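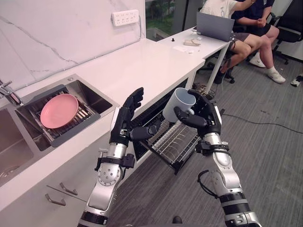 The tea round is dying and the kettle is to blame

Quarter to four, any Tuesday, any office in Zalville. Used to be somebody would stand up, stretch, and say the words. Anyone want one? Six heads up. Milk, no milk, two sugars, the weak one for accounts. Ten minutes gone and nobody minded.

Now people slope off by themselves. One mug, one bag, back to the desk.

I spent most of February drinking tea in other people's workplaces to find out why. Too much tea. A print shop in Priltville, a letting agent, the parts counter at Metwally, a school office where the biscuits were locked away. Same story in all of them, more or less. The round has gone, or it's going.

Blame the kettle first. At Metwally the old urn did the whole floor in one go. It went in a refit and what came back was a single kettle, fills 2 mugs if you're lucky. Try doing a round of nine with that. You boil, you pour, you boil again, the first lot has gone cold and somebody is asking where you've been.

Then the milk. Oat, soya, semi, the blue top for the one person who insists. A round used to be a thing you could carry in your head. These days it wants a clipboard.

And fewer bodies. The letting agent has desks for twelve and on a Monday gets four. You can't owe four people a tea in the same way. The whole system ran on debt, quiet debt, everyone knowing exactly who hadn't been up since Thursday and saying nothing about it untill the Christmas do.

Does it matter? The woman on the parts counter thought so. She'd learnt the job at the kettle, she told me, who to ring at Rarnen when an order went missing, which manager to avoid before lunch. None of that was in the induction pack. The school office shrugged. They like their own tea made their own way, and one of them said the old rounds always fell to the same two women anyway. Fair point. I've no answer to it.

The print shop still does it properly. Three presses going, 3,000 leaflets to get out by five, and a lad of nineteen comes through with a tin tray and seven mugs, none matching. Mine had a chip in it and 316 painted on the side, a locker number apparently, from a building that came down years ago. Tea was stewed. Far too strong, bit of a skin on it. They asked if I wanted another and then somebody pointed out, quite politely, that it was my turn.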